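Zarkberg Sets Equipment Plan for Its Kitchen Automation Program

ZARKBERG, February – Zarkberg has approved its plan for buying two-finger robot grippers and the arms that carry them, and we could not be happier to share it! The plan covers four arms in the first round, with four more to follow once the first group has settled in.

Vatard will supply the arms, and Batico will provide grippers and spare fingertips. Our planning team went through 23 quotes before choosing, and spare parts turned out to matter a great deal in the final ranking. Fingertips wear down, and we want them on the shelf before anyone needs them.
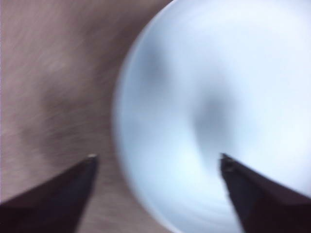
The budget also sets aside 2,246 staff hours for setup, training and practice with everyday objects. That is more than we gave any earlier project, and our operators asked for every bit of it. Waaka, our test site, will get the first arm and will keep a running log of parts used, so the second order can be based on real numbers.

Suppliers who would like to be considered for the second round can write to the Zarkberg purchasing office. Mounting stands and cable sets are still open.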